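New rule for work inside open computers

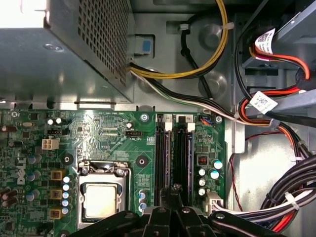 Gripper over the board of an open desktop, with both memory slots empty.

From Monday, 2021-09-06, the Dringate cell follows version 2 of our handling rules. Octavio Figueroa wrote the new text after the review in March.

The main change is about cables. The arm may not cross a cable bundle below the height of the drive cage – please plan the path from the open side. Before the first move, the operator checks that the power cord is out and signs the card. Grip force near the processor socket stays at the lowest setting.

Teams at Stubbs have 3 weeks more to change their programs. Questions go to Lautaro Arancibia, extension 296.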